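A Day at the Rovundale Fantastic Film Weekend

I'd been meaning to get to Rovundale for years, and this time I finally booked the room before I could talk myself out of it. It's a tiny festival – one old movie house, one lobby, one very long line for coffee – and it shows nothing but homemade science fiction. Spaceships out of salad bowls, moon bases in somebody's garage, that kind of thing. I love it all.

I got my badge from Mahnaz Nouri at the front desk, who also sold me a program, a raffle ticket and a T-shirt one size too small (my fault, I was excited). The program had 11 films in it, which is a lot when the seats are as old as these are. Bring a cushion!

The morning block

First up was Firkau, a feature by Arash Zarei that he shot over one August for 2,000 dollars. It's about a woman who runs a weather station on a planet where the weather has stopped. For an hour almost nothing happens and I was completely glued to it. The sound is muddy in places, and there's a speech near the end that goes on way too long, but the last shot made the guy next to me gasp out loud.

Arash came up for questions afterward and told us the wind noises were all him, blowing into a thermos. He also said he'd cut a whole subplot about a brother, and now I really want to see the brother. 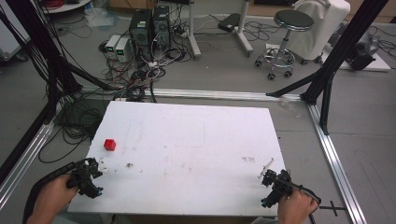
Lunch and the workshop

I ate a cheese sandwich standing up and went downstairs for the miniatures talk with Pak-hei Tu. I was expecting slides. We got glue, cardboard and eight people to a table, and I built a landing pad that leans pretty badly to one side. Pak-hei's big tip was to paint everything darker than you think and then dust it with chalk, and I've been doing that to things around my apartment ever since.

The workshop ran over, so I missed the first of the afternoon shorts. People told me it was the funny one, of course.

The evening show

The one I'd come for was Sharifi, Ardalan Bakhtiari's story about a ship's cook who wakes up two centuries late and still has to make breakfast. Big crowd, people sitting on the stairs. Farzad Akbari plays the cook and he's terrific, grumpy and sweet and always wiping his hands on something. The middle drags a little, and I could've done without the dream sequence, but I'd watch it again tomorrow.

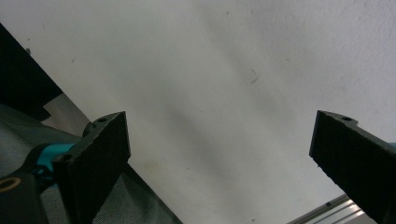 Rovundale, festival weekend

I walked back to the hotel with my crooked landing pad in a paper bag. The raffle prize went to a man in the front row. Badges for next year go on sale at the front desk before the last film, so if you want one, get down there during the break and skip the popcorn.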